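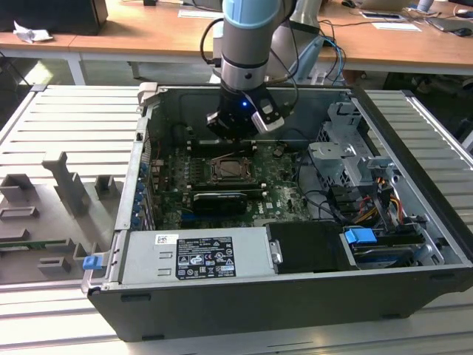

Fórum > Hardware > Usados e reaproveitamento
Tópico: Vale a pena ressuscitar desktop de escritório em 2020?

ralik_pt
9 de junho de 2020, 09:14
Bom dia pessoal. A empresa onde trabalho vai despachar os desktops antigos e deixam-nos ficar com eles por 30 euros cada. Estou tentado a trazer 2, um para os miúdos terem aulas à distância e outro para servir de NAS na arrecadação. O meu receio é a conta da luz e as fontes proprietárias, que se avariam e depois é um castigo para arranjar igual. Alguém fez isto e arrependeu-se?

enell77
09:40
Fiz e não me arrependi nada! Comprei um em dezembro, meti-lhe um SSD e mais memória e a minha filha nem nota que aquilo é velho (bem, nota quando abre quarenta separadores, mas isso também eu). Por esse preço trazia logo os dois e ainda perguntava pelos monitores.

Chowdary
10:02
Discordo um bocado do colega de cima. Para as aulas, tudo bem. Para NAS ligado dia e noite, nem pensar. Compra uma coisinha de baixo consumo e dormes descansado. Além disso, nas caixas de marca há sempre pouco sítio para discos, e depois lá andamos nós com fita-cola e abraçadeiras.

warton_
10:31
Ó Chowdary, isso do consumo é sempre a mesma conversa. Em repouso estas máquinas gastam pouco, o meu servidor está no corredor há anos e a conta é a mesma de sempre. Abram a caixa antes de decidir, deitem-na de lado e vejam o que lá está. Olhem, uma aberta:

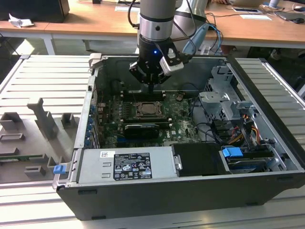 Torre deitada, sem a tampa lateral. O processador fica a meio da placa e os slots de memória logo acima.

O que eu faria por ordem: limpar o pó, pasta térmica nova, pilha da BIOS nova, e só depois gastar dinheiro em SSD. A pilha custa uma ninharia e poupa muita asneira com datas.

Chowdary
10:48
"A conta é a mesma de sempre" não é medição nenhuma, desculpa lá. Compra um medidor de tomada e depois falamos.

warton_
10:55
Tenho medidor, está numa gaveta qualquer. Logo à noite procuro.

enell77
11:20
Meninos, calma :) Ralik, pergunta se os discos vêm com as máquinas. Na minha empresa tiraram-nos todos por causa dos dados dos clientes e fiquei a olhar para uma caixa sem nada onde instalar o Windows.

ralik_pt
12:07
Boa, enell, não me tinha lembrado disso! Acabei de perguntar e vêm sem disco. Trago um só para os miúdos e o NAS fica para quando houver orçamento. Warton, se encontrares o medidor põe cá os valores, que fiquei curioso.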